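3.2 The number sheet, the table and the block

Much of the pleasure in the Broritz study came from how little it needed. A sheet of paper, some tape, a block small enough to pinch and a dark table gave us a full language for talking about where a thing is. We had started with a blank sheet and a pencil cross for each target, and the notes from those early weeks are painful to read ("slightly left of the last one", "same as before but nearer the window"). Once the sheet had numbers on it, the notes shrank to a single digit and everybody could follow them.

The layout is three by three, with thin ruled lines and one black digit printed in each square. We tried thick lines first and dropped them; a block set down on a thick line seems to belong to both squares, and our scorers argued over it. With thin lines they argued far less. The digits run in order along one side of the sheet, then the next, so that 5 always falls in the middle whichever way the paper is turned. That one fixed point was a lovely thing to have. People who lost track of which way the sheet was facing found the 5 and worked outward from it.

Sheets were laid the same way for all of the sessions reported in this section, with 7, 4 and 1 along the far side and 9, 6 and 3 along the near side (Figure 4). The numbers therefore do not read upright from the near edge of the table. New scorers grumbled for their first few minutes, then stopped noticing, and several told us they had come to think of the squares as places with names and no longer as a count from one to nine.

Figure 4. Number sheet taped to the black tabletop, with a small green cube held just above the paper.

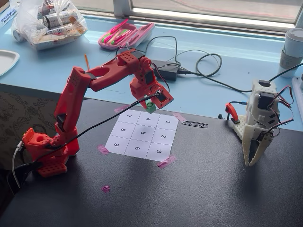
Tape deserves more space than papers usually give it. We used pink throughout, and it turned out to be a wonderful choice. It stands out against both the white paper and the black top, so a lifted corner can be spotted from across the room. It also peels away cleanly, at least from our table. Short strips held better than long ones. A strip laid across the corner, half on paper and half on table, kept the sheet flat, while tape run along an edge made the paper ripple in humid weather and sent the block skating off toward the next square. Sheets were replaced whenever a corner tore or a digit became hard to read, and we went through 28 of them in all.

The block had its own small history. The Besnard wooden pieces we bought at the start were handsome, but they came in natural finishes that looked muddy under the window light in the late afternoon. Green was the color that scorers picked out fastest on white and on black alike, and it cannot be mistaken for the tape. Blocks were kept small compared with the squares. A block that nearly fills its square is easy to judge and hard to place, and one that is tiny is the reverse; ours sat happily between the two, with paper showing on all sides when it was put down well.

A placement was scored as inside when no part of the block touched a line, as touching when it rested on one line, and as outside for everything else. We collected 500 placements with the blank sheet and another 500 with the numbered one. Scorers worked in runs of 20 and then swapped, an arrangement we borrowed from the earlier Brustus trials and would happily recommend to anyone who has to stare at a small block for a living. Agreement between scorers was better on the numbered sheet in all nine squares. The corner squares gave the most trouble on both sheets, and square 9 was the worst of them.

Some placements began or ended on the bare table, away from the paper. We had not planned for these, and they became our favorite part of the data. The black top offers no lines at all, so scorers fell back on the sheet as a landmark and wrote things such as "one square out from 7" or "level with 8, off the paper." The grid was doing work well beyond its own edges.

Figure 5. The same layout with a small green block just above the bare tabletop.
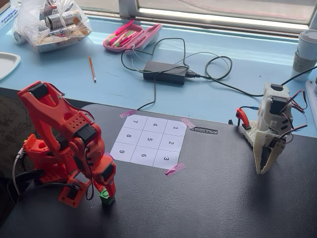 Those off-sheet notes were coded separately. Most named the nearest square first and a direction second, and very few used left or right, which fits with what we had heard from the scorers about squares feeling like places. Distances were given in squares far more often than in any ordinary unit. It would be a joy to see this repeated with a larger sheet, or with letters in place of numbers, and the blank and numbered layouts are both held in the Studum collection for anyone who would like to print them.

Shares 28

Comments (3)

Guest
Posted Jul 8, 2021
Glad somebody finally wrote about tape. We used clear tape for years and kept missing the loose corners.

gridpaper_fan
Did you try it with the 1 at the near left? I'd expect the corner problem to move to a different square.

Guest
The "one square out from 7" notes are great. My students do exactly this with floor tiles.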